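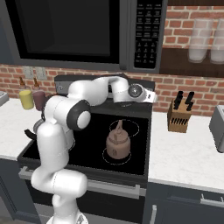
**Figure 6.** Simulated kitchen: white robotic arm over a black electric cooktop.

Teodor Coman objected to our first draft on the grounds that a vulnerability scan and a manual test cannot be scored on the same scale, and that putting both in one table favors whichever tool reports more. We accept the point and now report them separately.

The scan covered 265 hosts on the Sistonden network and returned 3,529 findings. Many were the same outdated library listed once per host. After duplicates were merged, 450 distinct findings remained, and these are the ones used in the rest of this section.

The manual test was done by the Cendley team in September, with no access to the scan results. The testers worked from a standard user account and were asked to stop at the first administrator login. Their path relied on a shared service password and a file server with loose permissions — neither was rated high by the scanner.

Severity ratings also differed between the two scanners we used. Ung rates a finding by its published score alone, while Esley lowers the rating when the host cannot be reached from outside. We kept both ratings and did not average them. Where a finding had only one rating, it was left out of the comparison but kept in the totals.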